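Blue bag (recycling)

From the Drokum household wiki. This article needs more sources. See also: Bin liner, Clear sack, Curbside pickup.

A blue bag is a thin, see-through plastic sack used for household or office recycling. Sold on rolls or in flat packs. Color tells the collection crew what's inside without opening it, or that's the idea. Not to be confused with the blue laundry sack used in hospitals, or with the big blue woven shopping bag.

Names

Blue bag, blue sack, blue liner. In Huaranga, just "a blue". Older residents there still say "paper bag" for it, left over from when the scheme took paper only, which confuses newcomers.

Material

Mostly low-density polyethylene (LDPE). Some are high-density, thinner and noisier, and those split down the side once a corner gets poked. Dye goes in before the film is blown. Color looks very different depending on how many layers you're looking through: a single sheet is pale sky blue and you can see the floor through it, bunched up it goes strong and bright. Same bag. People have sent rolls back over this.

Sizes

No one standard. Small ones fit a kitchen pail, large ones a wheeled bin. Privar sells a catering roll of 50 and a trade carton of 500. The Privar drawstring version was dropped one March and hasnt come back.
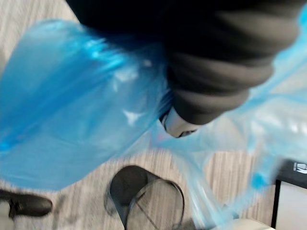

Blue plastic bag over a wood-grain floor. Single layers at right are much lighter than the folds at left.

Opening and fitting

Static holds the two sides together. Rub the open end between finger and thumb, damp fingers help. Then shake it out, one hard downward snap, and let it fill with air. Push the bottom of the bag right to the bottom of the bin before folding the top over the rim. Trapped air under the liner is the usual cause of a bag that seems too small. Press it out from the top down, or drill a small hole near the base of the bin.

Gathering up empties

Used but clean bags are often saved and reused. Thin film slides on smooth flooring, so pick them up as you go, don't leave them underfoot. To store: lay flat, smooth toward the open end, fold in thirds lengthwise, roll. Or stuff them all in one bag and hang it on a door. Most people do the second.

Contents

Depends on the scheme. Usually:
Cans and foil, rinsed
Plastic bottles, caps on
Food tubs and trays
Cardboard, only where there's no separate paper round

Not glass. Not garden waste. Not other plastic bags, a common mistake, as loose film wraps round the sorting equipment.

Local schemes

Somar: weekly, Wednesday, out by 7 a.m. Started with 2,000 homes, 2,552 on the list at last update. Bags left at the curb, knotted. Untied ones are left behind with a sticker.

Huaranga: every other week. Bags handed out at the depot, no charge for the first roll.

Drokum: switched to wheeled bins. Blue bags still accepted for apartments with no bin store, see talk page for the argument about whether this includes the old mill block.

Criticism

The bag itself often isn't recycled. Berwyn Howells, in a letter to the Somar newsletter, called for plain boxes with lids and said the bags blow down the street as soon as they're emptied. Reply from the scheme said boxes are heavier to lift and slower on the round. Section needs expanding, esp. on cost.

See also

Bin liner
Clear sack
Knots for bags
Static cling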